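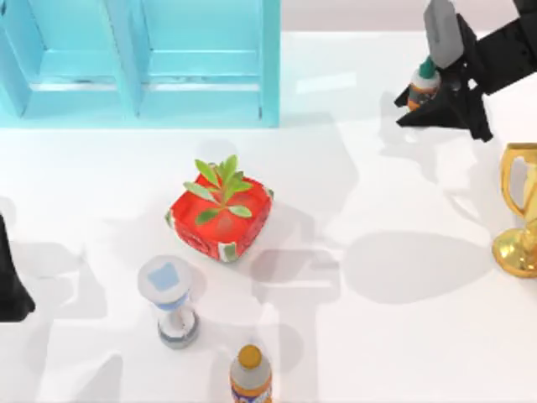
Re: Painting kitchen cabinets light blue, which primer?

csseixas64
I want to paint my old kitchen doors light blue. The shop offers me Grelow primer, 2 litres. Is one coat enough over varnish?

cremilda_l
Two coats, and sand first. I skipped sanding in January and the paint came off near the handles.

hosse802
I don't agree. With Grelow I only washed the doors with sugar soap and they are still fine. Sanding makes dust everywhere.

cremilda_l
Fine on flat doors, maybe. Mine have recessed panels – the corners hold grease and washing did not remove it.

csseixas64
Mine are recessed also. So I will sand the corners by hand and wash the rest. Does Brurkix topcoat go over it?

hosse802
Yes, but leave it overnight. And buy a small angled brush for the ledges.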